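Tarenville Library evening talk, February 2018
Speaker notes: "Where Did I Put the Warranty?"
Running time 12 minutes if they laugh, 9 if they don't

Open without the slides. Ask who has a drawer at home that no longer closes. Wait. Ask who has two. The people who don't raise a hand to either are lying or have just moved.

Then the confession. Last April I emptied my own desk in Nirnatbridge and wrote down every item, because I had a deadline and would have done anything else. The total was 669. Of those, 605 were paper. One was a warranty for a toaster I don't remember owning. Pause here, let them think about their toasters.

Main point, say it slowly: we keep paper because throwing it out feels like a decision and keeping it feels like nothing. Keeping it is also a decision. It just gets made every day, by someone tired.

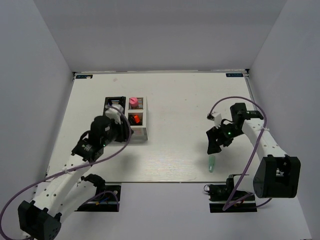
So, the 4 piles. Act on it, file it, shred it, and the one I call Mollah, after the town where my cousins kept a whole garage of things they were going to look at later. Mollah is allowed to exist. It gets one shoebox. When the lid won't go on, something leaves.

Somebody will ask about tax records. Say: ask your accountant, keep more than you want to, and don't take legal advice from a person with a shoebox named after a town.

Slow down for the Trolatmont story. I drove there for a closing with a folder labeled IMPORTANT, and inside were takeout menus. The important things were in a folder labeled MISC. (If the room is cold, skip the part about the phone call home.)

Labels, quickly. Write what the thing is, in words you'd use when you're in a hurry. "Car" beats "Automotive." "Roof guy" beats "Home Maintenance, Exterior."

Drink some water before the scanning section. It's dull and I always rush it. Scan it, name the file with the year first, open it once to check that it isn't a picture of your thumb.

Questions. Leave the handouts by the door. They are paper, and yes, I know.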